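Bustex cuestiona los sellos «ecológico» y «apto para la infancia» en juguetes de madera y pide que se publiquen los ensayos

La asociación de consumidores reclamó documentación a 187 vendedores y pide a las familias que no paguen más por una etiqueta que casi nunca remite a un informe

2024-07-28. La asociación de consumidores Bustex ha presentado los resultados de su revisión de las declaraciones comerciales que acompañan a los juguetes de madera vendidos por internet y en tienda. La conclusión es poco alentadora: términos como «ecológico», «natural», «pedagógico» o «libre de tóxicos» aparecen en fichas de producto, cajas y catálogos sin que el comprador pueda averiguar quién lo ha comprobado, cuándo y sobre qué muestra.

Bustex escribió a 187 vendedores para pedirles el documento que respaldara la afirmación más visible de su ficha. La petición era sencilla y no exigía revelar fórmulas ni proveedores. Una parte de las respuestas consistió en un enlace a la misma página de venta. Otras adjuntaban certificados del bosque de origen de la madera, que nada dicen de la pintura, del barniz ni de la cola. Varias empresas contestaron que la información era confidencial, argumento que la asociación considera difícil de sostener cuando esa misma información se utiliza como reclamo en letras grandes.

«No afirmamos que estos juguetes sean peligrosos. No tenemos datos para decirlo, y ese es precisamente el problema: el comprador tampoco los tiene para creer lo contrario», señala Lama Chidiac, responsable de la revisión. «Cuando una marca escribe "sin tóxicos", lo razonable es preguntar qué sustancias se han buscado y con qué límite. Casi siempre la conversación se acaba ahí».

Una palabra que no significa lo mismo para todos

El informe dedica su primer capítulo al adjetivo «natural». En las fichas examinadas se aplica indistintamente a la madera maciza, a tableros encolados, a piezas barnizadas y a piezas pintadas. Hay fabricantes que lo emplean para describir un color. Otros lo utilizan como nombre de gama, de modo que el consumidor no sabe si está leyendo una característica del producto o un título puesto por el departamento de marketing.

Algo parecido ocurre con «pintura al agua». La expresión informa del disolvente empleado y poco más. Los pigmentos, los conservantes y la resistencia a la saliva se tratan en otra parte, cuando se tratan. Raghda Azar, química y colaboradora de Bustex, recuerda que la migración de sustancias desde una superficie pintada depende del lote, del espesor de la capa y del secado. «Un ensayo realizado sobre una pieza verde no autoriza a hablar de la roja», explica Azar. «Y un ensayo de hace años, sobre un proveedor que ya no es el mismo, debería decirlo».

La asociación tampoco se muestra convencida por la palabra «pedagógico». En este terreno no encontró apenas vendedores que aportaran algo más que testimonios de clientes. Los juegos de letras, de encaje o de apilar pueden ser entretenidos y es probable que a muchos niños les gusten, pero de ahí a prometer que adelantan la lectura hay una distancia que los catálogos recorren con demasiada alegría.

La diferencia de precio

Bustex comparó además fichas de productos equivalentes con reclamo ambiental y sin él. En el caso más llamativo, un lote para escuelas infantiles de la gama Zovard figuraba a 775 euros, por encima de conjuntos de composición muy similar que no lucían ningún sello. El distribuidor, Brutlow, atribuyó la diferencia a «una selección superior de materiales» y no facilitó el detalle de esa selección. La asociación ha vuelto a solicitarlo por escrito.

Imad Hamdan, portavoz de Brutlow, comunicó a Bustex que la empresa «cumple toda la normativa aplicable». La asociación no lo discute, pero subraya que cumplir la norma es obligatorio para todos y no debería venderse como ventaja. El marcado CE, que el fabricante coloca bajo su propia responsabilidad, se presenta en algunas tiendas como si fuera un premio.

El fabricante Bundgaard fue una de las excepciones. Remitió sus informes de ensayo completos, con fecha, número de lote y laboratorio, en un plazo de 5 días. Bustex agradece la respuesta y advierte de que no constituye una recomendación de compra: los documentos recibidos corresponden a 3 referencias y el catálogo de la empresa es mucho más amplio.

Qué debería preguntar una familia

La asociación desconfía de las listas de consejos que trasladan al comprador el trabajo de las empresas. Aun así, mientras las fichas no mejoren, sugiere pedir al vendedor el nombre del laboratorio y la fecha del ensayo, comprobar que la referencia del informe coincide con la de la caja y guardar el embalaje. Si la respuesta es una frase publicitaria, conviene tratarla como tal.

Las piezas de segunda mano merecen un párrafo aparte. Suelen llegar sin caja, sin instrucciones y sin forma de identificar al fabricante. Un juego de cubos heredado puede ser perfectamente válido, pero ni su aspecto artesanal ni el hecho de que «antes las cosas se hacían mejor» dicen nada de la composición de la pintura. Bustex ha comprobado que este argumento es frecuente en los anuncios entre particulares y no ha encontrado ninguno que lo acompañara de una prueba.

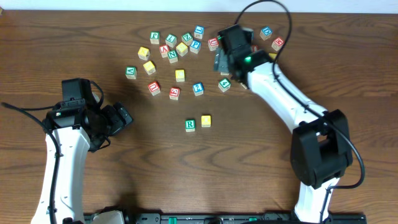 Cubos de madera con letras de colores sobre una mesa.

Peticiones a la administración y al sector

Bustex solicita que toda declaración ambiental o sanitaria en un juguete vaya acompañada de una referencia consultable, accesible desde la propia ficha y sin registro previo. Pide asimismo que se distinga con claridad entre lo que se afirma de la madera y lo que se afirma del acabado, y que los reclamos educativos se retiren cuando no exista un estudio que los sostenga.

Majdi Awad, director de la asociación, no espera grandes cambios a corto plazo. «El sector nos ha propuesto un código de buenas prácticas voluntario. Ya hemos visto otros. Lo firman quienes cumplían antes y los demás añaden un logotipo», afirma. «Preferimos que se publique el informe de ensayo. Es un PDF y la empresa que lo ha encargado lo tiene en su servidor».

La asociación reconoce los límites de su trabajo. La revisión se basa en documentos y no incluye análisis propios de laboratorio. Tampoco permite establecer qué proporción del mercado incurre en estas prácticas, puesto que los vendedores se eligieron por su presencia en buscadores. Las empresas que deseen aportar documentación podrán hacerlo, y Bustex se compromete a publicarla íntegra, incluida la que contradiga sus conclusiones.

El informe puede solicitarse gratuitamente al gabinete de prensa, junto con el modelo de carta enviado a los vendedores y las respuestas recibidas, de las que se han suprimido los datos personales.

Acerca de Bustex

Bustex es una asociación independiente de consumidores dedicada al análisis de la publicidad y el etiquetado. Se financia con las cuotas de sus socios y no acepta publicidad ni patrocinio de fabricantes o distribuidores.

Contacto para medios
Rima Masri
Gabinete de prensa de Bustex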